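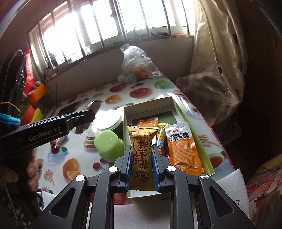

Dreltus Household Handling System: Assessment for Domestic and Light Packing Use

Prepared by Berwyn Gittins and Hacer Baysal
April 17, 2022

1. Purpose of the review

The Dreltus system is sold by Movton as a two-armed machine for light work in the home and at the packing bench. The supplier states that it will tidy a table, fill a box with mixed goods and put small items back on a shelf. Our members have asked whether it is ready to be bought for these duties. This review sets out what we found and is intended for managers of supported housing, small shops and packing rooms.

The unit was supplied on loan for the period of the assessment. Movton was given sight of the factual sections before publication and asked for one correction, to the stated length of the power lead, which has been made.

2. How the system was assessed

Three chores were chosen: sorting mixed snacks into a shallow box, clearing a table after a light meal, and folding hand towels. Each was attempted 60 times under the supervision of Kwesi Agbenyega. A trial was counted as complete only where the machine finished without help and left nothing damaged, dropped or out of place. The same chores were also carried out by a member of staff with no special training.

3. Sorting and boxing

Small packaged foods remain a harder test than many buyers expect. A tin or a carton has firm sides and will tolerate a poor grip. A sealed packet may give way under pressure, and its balance can alter as the contents settle. In the kind of work considered here, shapes are seldom uniform: a black pyramid-shaped packet may be held between two ribbed blue pads while a shiny red one with gold crimped trim stands directly behind it, and a jar with a whitish plastic lid stands close by to the right. A person separates such items without thought. The Dreltus must decide where one packet ends and the next begins, and it was in this decision that most of its errors arose. 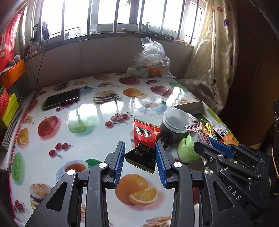

Sorting was completed in 40 of the 60 trials. The most frequent fault was the lifting of two packets together. The table covering also had a bearing on results. On a plain surface the system rarely reached for something that was not there. Where the cloth carried printed oranges, burgers and cups of tea, as many family tablecloths do, a machine relying on cameras had a great deal more to rule out, and the Dreltus paused noticeably longer before each reach. Strong daylight on a glossy cloth caused similar delay. Movton advises drawing the blinds. We consider this acceptable in a packing room and less so in a person's home.

The grip itself was good. No packet was burst in any trial, and the pads could be wiped clean with a damp cloth.

4. Clearing and folding

Table clearing gave uneven results. Cups and bowls were moved safely, if slowly. Cutlery was often left behind, and on several occasions the system treated a folded napkin as part of the table. Crumpled bags were the weakest category of all, and the supplier accepts that the present software does not deal with them reliably.

Towel folding cannot be recommended. The machine was able to find a corner but commonly lost it when bringing the second arm across. Gülizar Ertürk, who carried out the staff comparison, folded a full basket in less time than the Dreltus needed for its first few towels.

5. Setting up and daily use

Installation took 66 minutes, including the fixing of the base and the alignment of both arms. The printed guide is clear on safety and thin on everything else. The stop button is large, well placed and worked every time it was pressed. Noise was modest, although the left arm gave a faint whine when fully extended.

The unit must be aligned again whenever the table is moved. For a fixed bench this is a small matter. In a shared kitchen it would soon become a burden on staff.

6. Findings

For repeated boxing of firm goods on a plain, evenly lit bench, the Dreltus may be considered for supervised use. For mixed soft packets it should be trialled on the buyer's own stock before any order is placed. It is not suitable at present for unsupervised work in a home.

Yiğit Canpolat of Movton has informed us that revised software is due in June. The sorting trials will be repeated once it has been received, using the same items and the same tablecloth.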